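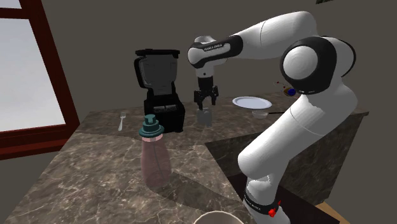 ## Kitchen worktop

A **worktop** (also *countertop*, *counter*, in some places *benchtop*) is the flat raised surface in a kitchen used for preparing food. Usually fixed on top of base cupboards. Can be stone, wood, tile, steel, concrete or a man-made sheet.

### Layout

Straight run: one wall, cheapest, common in flats. Galley: 2 runs facing each other. L shape: two runs meeting at a corner, good for small square rooms, the corner itself often wasted. U shape: three sides. Island: stands free, needs floor space all round it.

In L shapes the join matters. Stone is normally butted, one slab square against the next, with a thin line of coloured resin. Laminate is more often cut with a curved "mason's mitre" at the front edge. A badly cut join lets water in and the board swells.

### Stone

- **Granite** – hard, takes heat well, needs sealing now and then
- **Marble** – softer, marks with lemon juice and vinegar. Brown and cream sorts hide stains better than white
- **Slate** – dark, matt, scratches can be rubbed out with oil
- **Quartz composite** – ground stone in resin, no sealing, but dislikes hot pans

Brown marble went out of fashion for a while, then came back with darker wall paints. Gündoğdu is a trade name for one brown veined type, sold mostly as tiles, sometimes as slab. Supply is patchy and colour varies a lot between blocks, so buyers are told to veiw the slab first.

### Wood and laminate

Wood needs oiling, more often near the sink. Beech and oak the usual ones. Laminate is printed paper under a clear hard layer, on chipboard; marbled patterns have been sold for decades. The Flimix range had a brown marble print, dropped and later brought back with a squarer edge.

### Fitting

Slab is heavy. A single piece for the Cinddale show kitchen weighed 175 kg and had to be brought in through a window. Cupboards must be level before anything goes on top, and sink cut-outs are the weak point, most cracks start there. Overhang at the front is small, just enough to keep drips off the doors.

### Care

Warm water, mild soap, dry cloth. No bleach on marble. Stains: baking soda paste, left overnight under film. Etch marks are not stains and wont come out this way, they need re-polishing.

### See also

- Splashback
- Munisum (sealant)
- Kitchen island

*Last edited 2024-10-09. Section on tile worktops still missing.*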